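Castar household handling study: speaker notes, second session, Tuesday

Slide 4. Open with the problem. A light carton held by one hand will tilt or crush, and earlier Castar trials relied on a single wrist to correct it. The Dristbridge group asked whether two hands could share that work without a force sensor in either palm.

Slide 5. State the method slowly. The operator demonstrates each grasp, the recording is cut at first contact, and the policy is trained on the segments that remain. We recorded 2000 demonstrations. After review, 1422 were kept. Labelling followed the Briruvska protocol, with one change: both hands receive a single shared label for the phase of the task. Pause here for questions on labelling.

Slide 6. Leave the slide up while describing the opposed grasp. The fingers press from opposite sides, near the upper end of the box, with the long axis vertical. Mention that the pattern on the packaging was not masked in training.

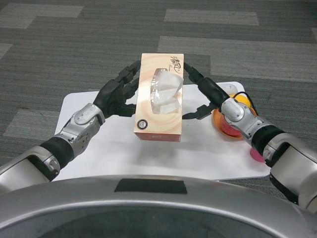
Khalaf has objected that a shared label conceals which hand is leading, and that any analysis of failures will be poorer for it. Acknowledge the point in full. The label was chosen to keep annotation consistent between sites, and a per-hand version is being prepared for the December release.

Slide 7. Results. Of the demonstrations kept, 906 involve a change of grip in mid-air, and these remain the harder category. Do not quote a combined success rate; the two categories were evaluated under different time limits. Refer the audience to the table in the handout.

Slide 8. Limits of the study. Only 16 object types were used, all of them rigid or nearly so. Bags and cloth are outside the present program. Close with the data access form and the address of the Dristbridge office.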